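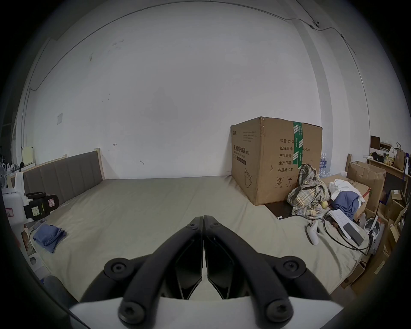
*guest bed, box still on it, laundry still on it*

# Upholstered headboard with the wood post: keep it or send it back?

**coldbasement**

Bed went in on Thursday and I've already got doubts, so I'm putting it to the people here who talk me out of things. It's the Enska frame, gray upholstered headboard with the vertical stitching and a light wood post on the end. I paid extra for the Stosen fitted sheet in the grayish beige because the store had it on the display bed and I'm weak.

The claims on the tag were "wipes clean," "no-sag panels" and "hotel comfort." I don't believe any of the three. I have 7 days left on the return window and they charge $169 to come pick it up.

Questions:

1. Does anybody have one of these that still looks OK after a few years?
2. Is the vertical stitching a dust trap or am I imagining a problem?
3. Should a fitted sheet this smooth stay this smooth, or is that a first-week thing?

Please don't tell me to trust the reviews. I read 194 of them and half were written the day the thing got delivered.

---

**pinetar_dan**

Send it back. Every fabric headboard I've owned got a head-shaped shadow on it inside two years. It's hair oil. You don't see it coming because it happens a little every night, and then one day the sun hits it and you've got a gray headboard with a darker gray spot.

"Wipes clean" means it wipes clean of water.

---

**mrs_quilt_no_more**

Disagree with Dan, at least for a guest room. How many nights a year is a head going to be on it? Mine is a different brand (Lebrun, the tufted kind, much worse for dust than yours) and it's been in the spare room since my son moved out. I run the brush attachment down it when I do the curtains. No shadow.

What I'd worry about is the panels. Push on one with your thumb. If you feel board right away, the foam is thin and it'll pucker along the stitching.

---

**coldbasement**

Thumb test: I feel board. Not instantly, but it's in there.

---

**mrs_quilt_no_more**

Hm. Well, it's a guest bed.

---

**Tollhouse77**

Can we talk about the giant carton sitting on a brand new mattress? That thing goes most of the way up the wall. Corrugated cardboard is filthy. It's been on warehouse floors and truck beds and who knows what, and now it's where your guests put their faces.

---

**coldbasement**

It's on a mat. Most of it. I'm using the box for the winter stuff I'm pulling out of the closet and my back doesn't do floors anymore.

---

**Tollhouse77**

A mat doesn't stop dust from coming off the sides.

---

**ferris_b_wheel**

I'll be the one to say it, a cardboard box on a bed for an afternoon has never hurt anybody. I've packed for four moves that way. Bed is the right height, you don't bend, everything's in reach. The sheet gets washed after. People act like cartons are radioactive.

My objection is to the box itself. Mask carton, 2400 count, says so on the label. Masks weigh nothing. I wouldn't assume a box built for something that light can carry sweaters. Is it single wall or double wall?

---

**coldbasement**

How do I tell?

---

**ferris_b_wheel**

Look at a cut edge. One row of waves is single, two rows is double. If it's single, keep it to soft stuff, don't fill it to the top, and tape the bottom again in both directions. I wouldn't trust the green tape it came with for a second trip. Printed tape looks official and that's all it does for you.

---

**pinetar_dan**

Export cartons are usually pretty stout in my experience. They get stacked in a container for weeks.

---

**ferris_b_wheel**

Usually, yes. Then they sit in somebody's garage through a humid summer and go soft. Squeeze a corner before you believe either of us.

---

**coldbasement**

Two rows of waves. Corner feels hard.

---

**ferris_b_wheel**

Fine, sweaters it is. Still retape it.

---

**halfacre**

There's an umbrella printed on it and that means keep dry, so if this is headed for the basement your user name suggests, put it up on something. I lost a box of blankets to a concrete floor that never once had standing water on it. It just wicked.

And I wouldn't use cardboard for wool at all. Lidded plastic bin. I know it's another thing to buy.

---

**Tollhouse77**

Thank you. Cardboard plus wool plus basement is how you feed moths and silverfish together.

---

**ferris_b_wheel**

Plastic bins trap damp if you put anything away that isn't bone dry. I've opened a bin in February that smelled like a locker. Both have their problems. The bin people never admit theirs.

---

**halfacre**

I'll admit it. Dry your clothes first. Done.

---

**nine_volt_nell**

Going back to the sheet, which is the only part of this I know anything about. I have two sets of the Stosen. The smooth look lasts as long as the elastic does. Mine went 5 months before the corners started popping off on one set, and the other set is still fine, and I bought them the same day. So make of that what you will.

Don't dry it on high. Take it out a little damp and put it straight on the bed, and it pulls itself flat. Out of a hot dryer it looks like a paper bag.

---

**coldbasement**

One out of two is not a great record.

---

**nine_volt_nell**

No it isn't. I'd buy it on sale and not otherwise.

---

**pinetar_dan**

Is that plaid shirt going in the box or the wash? I had one in those same colors, beige and gray check, and the collar went before anything else.

---

**coldbasement**

Undecided. Beige plaid is the maybe pile. So is the white thing and the blue thing next to it. The folded blue one over by the headboard end is staying out.

---

**mrs_quilt_no_more**

A maybe pile that lives on a bed turns into a permanent pile. I say this as a person who slept beside one. Give it until tonight.

Also move the fruit. It's sitting right by the shirt and one bump of that box will squash it into a light sheet. Is it a lemon?

---

**coldbasement**

It's my snack and it's under control.

---

**Tollhouse77**

Food on the bed too. OK.

---

**gravelroad_annex**

Skeptic number whatever checking in. I had a bed frame that looked a lot like that one, sold under the Brurner name. Padded headboard, stitched channels running up and down, wood posts. The headboard was good. What let go was where the side rail meets the post. The bolt goes into a threaded insert and the insert sits in soft wood, and after a year of people sitting on the edge to put their shoes on, it worked loose and squeaked.

I'm not saying yours is built the same way. I am saying crawl under there and look before your window closes. If the rail hooks into a metal plate, you're probably OK. If it's a bolt into an insert, snug it by hand, wait a week, snug it again, and stop there. The guy before me in the reviews used a drill on his and stripped it.

Stitched channels don't hold dust any worse than flat fabric. You can see it more, so you vacuum it more, so it ends up cleaner. That was my experience anyway.

---

**pinetar_dan**

"You can see it more so it ends up cleaner" is the most optimistic thing I've read on this board.

---

**gravelroad_annex**

I vacuum, Dan.

---

**halfacre**

The rail is the right thing to check. Nobody ever returned a bed over lint. A squeak will have you sleeping on the couch.

I'd also price it out. If the pickup is $169, the question is whether the next frame is that much better than this one. For a guest room I doubt it.

---

**coldbasement**

OK, went under with a flashlight. Metal plate with hooks on the post side, held with four screws. One of the screws was a quarter turn loose. I got it tight with a hand screwdriver and the wood didn't feel mushy.

So I'm leaning keep, mostly because of the pickup fee, which I'm sure is why they set it there.

---

**gravelroad_annex**

Hooks and a plate would do it for me. Check that one screw again before anybody sleeps on it.

---

**pinetar_dan**

Keep it then, but put a pillow sham up against the fabric and wash the sham. And come back in two years and tell me about the shadow.

---

**Tollhouse77**

And wash the sheet once the box is off.

---

**nine_volt_nell**

Low heat – I mean it.

---

**coldbasement**

Box is half full. White thing went in, blue thing is going to the donation bag, plaid is still a maybe. Will report back on the elastic.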